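Maple board for the kids' shape blocks - finish or leave bare?

Posted by tcoughlan, June

Glued up a maple board for the little plastic shape blocks. Cube, hexagon, star, triangle etc. Joined planks, sanded it, edges sit a touch proud. Two seams show if you look. Question is finish or no finish. Blocks have that knurled texture on top and I dont want them scuffing up an oil coat.

girnau35
Leave it bare. Maple is hard enough. Mine's been bare 5 years, gets a damp rag and thats it.

tcoughlan
Thats what I was leaning to but the grain gets wavy on one half and I kinda want it to show. Pale as anything right now. 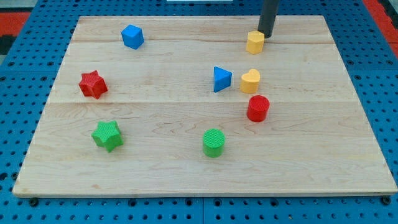

Also not sure the seams are OK. They're tight, can't catch a nail on them. Just visible.

L. Pfister
Seams are fine. Every glue up has them. Disagree on bare though - sticky hands, juice, you'll have gray smudges by fall. Thin coat of oil, wipe off, wait 3 days, done.

girnau35
3 days for a block board lol. And oil goes yellow on maple. She'll lose the cream color.

L. Pfister
Not if its a water based poly. Should of said that first. Oil yes a little.

vollen_shop
Poly on a board where plastic gets dragged around = scratches you can see from across the room. Bare or wax. I did wax on one 30 inches long, redo it when it looks dull. Takes 5 minutes

tcoughlan
Wax might be it. Does it get slippery? Blocks need to stay put when you set them down

vollen_shop
Buff it good and no. Leave it thick and yes

L. Pfister
Still say poly but its your board. Try both on an offcut - Treasa do you have any left?

tcoughlan
One skinny piece. Will do half and half tonight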